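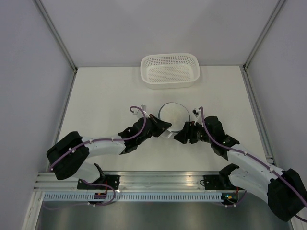
양팔 셀 케이블을 다시 정리했다. 올해만 해도 몇 번째인지 모르겠다.

Tasix 설치 안내서에는 케이블을 링크에 바짝 붙여서 타이로 묶으라고 되어 있다. 사진 찍기에는 그게 예쁘다. 그런데 팔꿈치를 끝까지 접어 보면 손목 쪽 커넥터가 당겨진다. 6월에 처음 세팅할 때 안내서대로 했다가 왼팔 통신이 자꾸 끊겼고, 드라이버 문제라는 답변을 믿고 펌웨어만 두 번 올렸다. 나아진 건 없었다.

그래서 지금은 보라색 케이블을 손목 위로 고리처럼 넉넉히 띄워 놓는다. 보기에는 좀 지저분하다. Sevim Kahraman 씨는 저러다 어디 걸린다고 하는데, 틀린 말은 아니다. 작업 범위 끝에서 손으로 천천히 돌려 보고 걸리는 자세가 있으면 타이 위치를 조금씩 옮기는 수밖에 없다. 타이는 꽉 조이지 말 것. 손톱으로 밀어서 움직일 정도면 된다.

레일 볼트도 다시 봤다. Fedovo 쪽 점검표에는 가동 516시간마다 조이라고 적혀 있다. 왜 하필 516인지 물어봤지만 아직 답이 없다. 나는 그냥 13일에 한 번씩 본다. 브래킷 볼트에 펜으로 선을 그어 두면 풀렸는지 눈으로 알 수 있어서 공구를 꺼낼 일이 줄어든다.

영점은 양쪽 팔을 따로 잡은 다음 둥근 통을 가운데 놓고 양쪽 그리퍼를 천천히 붙여 가며 확인한다. 자동 보정 기능이 있긴 한데 나는 안 쓴다. 70번 넘게 돌려 본 결과가 매번 조금씩 달랐다. 업체 자료에는 반복 정밀도가 훌륭하다고 나오지만 어떤 조건에서 잰 값인지는 안 나온다.

다음에는 레일 아래 덕트 안쪽 배선을 볼 생각이다. Toltach에서 나온 케이블로 바꾸면 다 해결된다는 사람도 있던데, 커넥터 당겨지는 게 케이블 상표 탓인지는 모르겠다. 일단 견적만 받아 두었다.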